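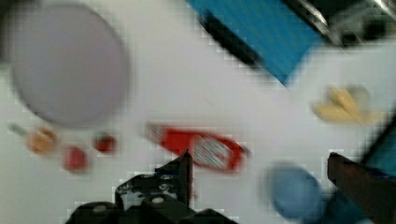
4 Positioning and levelling the table

4.1 Before you start

The Merko 30 activity table is supplied with the top fitted and the four legs packed separately. Check the parts against the list in section 2 before discarding the carton. Centre-specific parts ordered through Rarnen are shipped in their own box and may arrive later.

You will need the hex key supplied, a spirit level and a tape measure. Two adults are required to turn the table over.

CAUTION: Do not lift the table by the edge trim. Lift from the underframe only.

4.2 Fitting the legs

1. Lay a blanket on the floor and place the table top face down on it.
2. Insert a leg into each corner socket with the locking hole facing inwards.
3. Fit one bolt and one washer per leg. Tighten by hand only.
4. When all four legs are in place, tighten each bolt a further half turn with the hex key.
5. Turn the table upright and set it down on all four feet at once.

Note: Legs marked J are for the Jilow low frame and do not fit this model. The sockets look alike, but the locking holes do not line up.

4.3 Setting the height

The lowest setting is 393 mm from floor to table top. Each leg has a row of holes at 30 mm spacing.

1. Clear the table top completely.
2. Support one end of the table and press in the locking pin on the first leg.
3. Slide the inner tube to the required hole until the pin clicks out.
4. Repeat for the remaining legs, counting holes from the bottom.
5. Measure the height at each corner. All four readings must match.

CAUTION: Keep fingers clear of the gap between the inner and outer tubes. Do not adjust the height while children are seated at the table.

4.4 Levelling

1. Place the spirit level along the long side, then across the short side.
2. Turn the foot at the low corner anticlockwise until the bubble is centred.
3. Lock the foot with the grey collar.

Levelling feet have 12 mm of travel. On vinyl floors, fit the Dreßler felt pads before levelling. Replace pads when the felt has worn down to the backing.

4.5 Joining two tables

Two tables joined end to end measure 3,000 mm. Set both to the same height and level them separately before closing the clips underneath. Do not move tables while they are joined.

For cleaning and care of the table top, see section 5.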